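Home | Threads | Topics | Saved | About | Log in

We use cookies to keep you signed in and remember your reading settings. Accept / Manage

THE DRAWSTRING BAG THREAD

1/ OK, I have been wanting to do this one for months. It's September, everybody's drawers are full of summer stuff, and I want to talk about printed drawstring bags. The thin see-through kind with flowers or leaves on them! I love them so much and I have opinions.

2/ Quick background for new people: I run a tiny packing and tidying page out of Loton and I mostly post about where to put socks. Last spring my post about folding tea towels got 2,000 likes and I still can't explain it.

3/ Why these bags? You can sort of see what's inside, but the print blurs it, so a shelf of them looks calm even when what's in them is a mess. Chargers, tights, the good napkins, whatever. I've tried solid colors and clear zip bags, and I keep coming back to leaves.

4/ First job with any of them is getting it flat. Lay it on something plain and pale (a white tabletop is perfect) so you can see the print and the folds properly. Ginkgo leaves in green and orange are my favorite pattern of all time, and they really come up well against white.

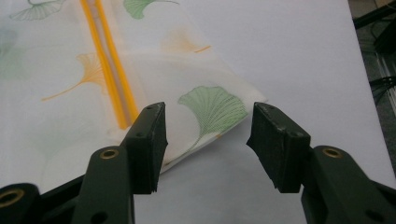
5/ FOLDS FIRST, STRING SECOND

Go along the folded edge before you do anything else. Thin material loves to tuck under itself, and if you pull the string while there's a fold hiding in there you get that lumpy fist shape at the top. Smooth from the middle out. Use the side of your hand, fingertips drag it.

6/ If it's been in a suitcase for a while it'll fight you. I put mine under a big cookbook overnight. Please don't iron a plastic one!! I did it once, on low, through a cloth, and I was picking leaf print off the ironing board until dinner.

7/ Now the string. An orange drawstring on a pale bag makes me unreasonably happy. It's so easy to find when you're half asleep and digging through a bag at the airport. White string on a white bag is a crime.

8/ Lay both strands out down the side and look at where they cross. You want the ends side by side and the same length. If one's run off and left the other behind, hold the gathered part still and ease the long one back a bit at a time. Yanking just bunches up the top.

9/ Then take hold right down near the ends, where the strands come together, and draw them slowly. I used to grab halfway up and the whole bag would skate across the table with me chasing it. Low down near the ends, slow pull. So much nicer.
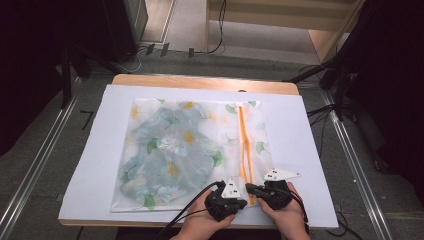
Umer: My strings always disappear inside the channel. I knot the two ends together now and leave a little tail, works on every bag I own.

10/ Yes, do this! A knot at the end is great. Keep it small or it catches on everything else in the drawer. If the string has already vanished, put a safety pin through the end and wriggle it along from the outside.

11/ What I put in mine, since a few of you asked: swimwear, the hair stuff I pretend I don't own, spare pillowcases, gift ribbon. Nothing damp and nothing pointy. I put a knitting needle through the corner of a lovely one and I'm still sad.

12/ Storing them empty: flat, string folded in on top, all in one big envelope. Rolled is fine too, but they spring open and then you've got a drawer full of little leafy tubes.

13/ Going to do pillowcases next, probably, or the napkin drawer if I'm brave. Show me your prints in the replies, especially anything with leaves!

254 likes

COMMENTS

Vudard: The ironing board story, oh no. I melted a shower cap that way.

Korletey: Tried the cookbook overnight. Very flat bag this morning, thank you. Mine has lemons on it, hope that counts.

Umer: Lemons count.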